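Subject: Re: [totusix-dev] Time sync between two hand-held grippers

Hello list,

Replying to the question from January, which I've quoted below so the thread makes sense to anyone who joined after the archive moved.

> We run Totusix 4 with two hand-held grippers on one table. The
> camera streams line up at the start of a session but the replay
> shows one hand lagging the other by the end. Is the drift in the
> recorder or in our clocks? Also, does the tracker mind people
> walking about in the background?

The short answer is your clocks. The recorder stamps each frame when it arrives at the host, so any delay on the way in ends up in the log. Version 4 has a device clock option but it is off by default.

We use a plain white table with bottles, paper cups, plastic packets and a coiled cable on it, and a gripper each. 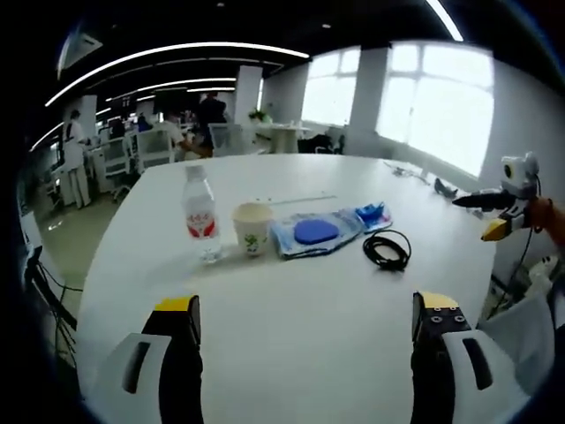

With host stamps, the worst gap between the two streams in our logs was 178 ms. After switching to device stamps and running the Kuminau sync step once per session, I could no longer measure a gap larger than one frame. You need both. Device stamps alone give you two tidy clocks that disagree with each other.

On the second question, the tracker copes with people in the background as long as it has enough fixed points. Ceiling lights and pillars are good for this. A bare white tabletop gives it very little, so don't mask out the room, which the old Kruger config did.

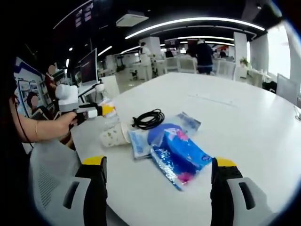 I ran the current branch over 4000 clips. 2897 passed every check and 327 were thrown out by the tracker. The rest were flagged for review, mostly because the gripper width reading jumped. That part is a known bug in the width filter and I have a patch for it.

Clear plastic is still the weak spot for the object masks. The segmenter follows a label well enough and then loses the outline at the shoulder of a bottle. I've been treating the label as the object and growing the mask upwards by a fixed amount. It is crude but the planner doesn't need more than that for a side grasp.
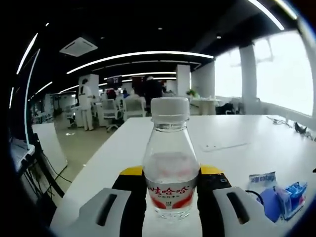 Settings to change

1. Set stamp_source to device for both grippers.
2. Run the sync step before the first clip, with both cameras pointing at the same pattern.
3. Set background_mask to none.
4. Leave width_filter at its old value until the patch is merged.

If one gripper often shows up in the other's view, turn on the peer mask as well. Without it the tracker picks up corners on the moving housing and the pose starts to creep.
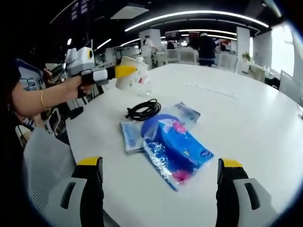 The peer mask costs a bit of time on each frame, so I only run it offline. The Caltmont exporter ignores it at the moment – you have to apply the mask before export or it gets dropped without a warning. I've opened a ticket for that.

If you still see lag after step 2, please send the sync log and not the video. The first few lines are enough.

Regards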